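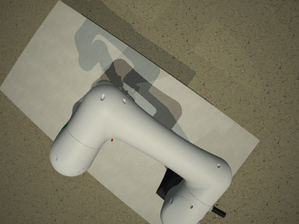 I finished the second island of Fenora last night, a little after one in the morning, and I have been wanting to talk about the Titberg ever since. If you don't play monster-collecting games this post is going to be a long one for you, and I apologize, but I did promise Saimi Koskela in the comments that I would get around to the mountain creatures eventually. So here we are, Saimi!

For anyone who hasn't kept up, Fenora is the little two-person game I wrote about back in October, the one with the hand-painted maps and the music box soundtrack. There are 118 creatures in it, and I had 90 of them before I ever set foot on the mountain. I thought I had a pretty good idea of what the designers liked. They like moths. They like anything with a long tongue. They are very fond of taking one ordinary animal and asking what would happen if it had to live somewhere silly, like the inside of a bell.

The Titberg is their goat, more or less. You meet it on the switchbacks above Plimen, which is the last town with a shop, so do stock up on lures before you go (I didn't, and had to walk all the way back down in the fog). It has the horizontal pupils and the beard, and it stands on ledges that no sensible thing would stand on. But the horns grow downward and forward, past the chin, and at first I took that for a bit of decoration. Then I watched one for a while from the footbridge. It hooks the tips of the horns into cracks in the rock and hangs there by its face while the back legs find a new hold. The first time I saw it I laughed out loud and woke up the dog.

Real mountain goats don't climb with their horns, of course. They do it with their feet, which have a hard outer rim and a soft, grippy pad inside, and with some very strong shoulders. I went and read up on this over breakfast and got rather carried away. One thing I hadn't known is that mountain goats aren't true goats at all. They're in the same larger family but off on their own branch, and they keep their horns for life instead of dropping them every year the way a deer drops its antlers. There's a line in the Titberg's field note that says "the tips remember every winter," and I had skimmed right past it. Horns on a real animal do carry growth rings, and people who study goats use them to tell how old one is. Somebody on that tiny team did their homework.

The grown form is called Cruzado, and this is where I get a little grumpy. It evolves at level 19 if you have it holding a salt stone, and you go from this shaggy, awkward, hanging thing to a big armored fellow with crossed horns and what I can only call a breastplate. It's handsome! I understand why people want one. It hits hard, it shrugs off ice moves, and it will carry you through the second half of the mountain without much trouble. But it doesn't climb anymore. It just stands there with its chest out like a hood ornament. All that lovely odd behavior with the cracks is gone, and in its place you get a charge attack that looks like every other charge attack.

Rostyslav Shevchuk, who has left me some very patient comments over the years, disagrees with me on this. His argument is that the crossed horns are meant to be what happens when the tips grow too long to be useful for climbing, so the animal moves down off the ledges and has to defend itself on open ground. I went back and looked, and you do find wild Cruzado only in the meadows and never above the footbridge. So he may well be right, and it's a better idea than I gave it credit for. I still wish they had let the player see some of that on the screen. Even a tired little limp on the slopes would have done it.

I've kept my own Titberg unevolved, holding nothing, with the prompt turned off in the menu. Her name is Biscuit. She is five levels behind the rest of my team and faints in nearly every battle with anything that breathes fire, and I have spent a foolish amount of money on berries for her. The color, by the way, is the gray one with the dark stripe down the back. There's a cream version that shows up at dawn on the north side, but I've only seen it the once and it hopped off before I could get a lure out.

Next is the salt lake, where I'm told there is a flamingo that walks on its knees (or what look like knees — on a real flamingo that backward-bending joint is the ankle, and the knee is tucked up under the feathers). I have strong hopes for that one. If any of you have already been there, please don't tell me what it turns into. You can tell me where to buy lures, though. Plimen is out of them and I'm down to my last two.

This site uses cookies to remember your preferences and count visits. By continuing to read you agree to their use. Accept | Learn more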